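Progress report, December 5, 2024
To: Mirela Macedo, Wadley Fund
From: Tainá Prado, Pedamville

Since July we track copper and platinum prices for the small investors' bulletin. We have published 8 issues, and the readers are now 396. Platinum stayed in a narrow range, so we wrote less on it than planned.
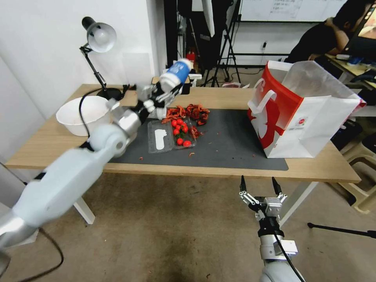 Delays and next steps

The price feed from Tivix stopped for seven days and two issues went out late. Valdir Furtado has now a second source. We ask to move the part of the budget for translation to data costs.

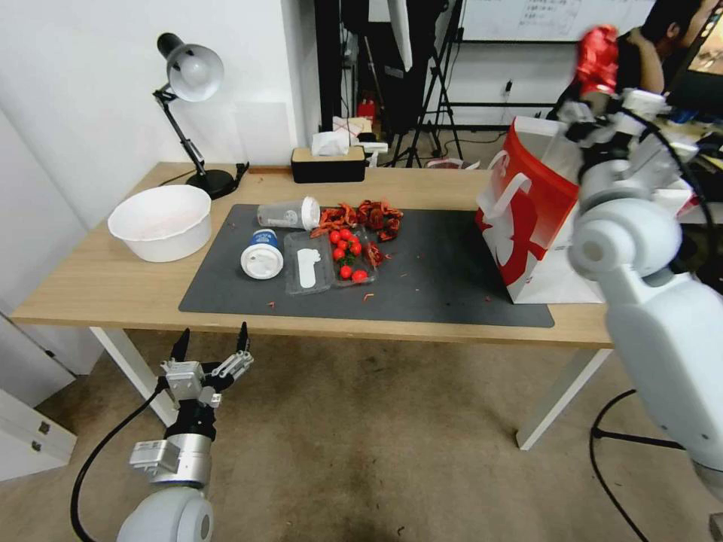

Table with desk lamp, cups and food container

The copper outlook will follow with the next report.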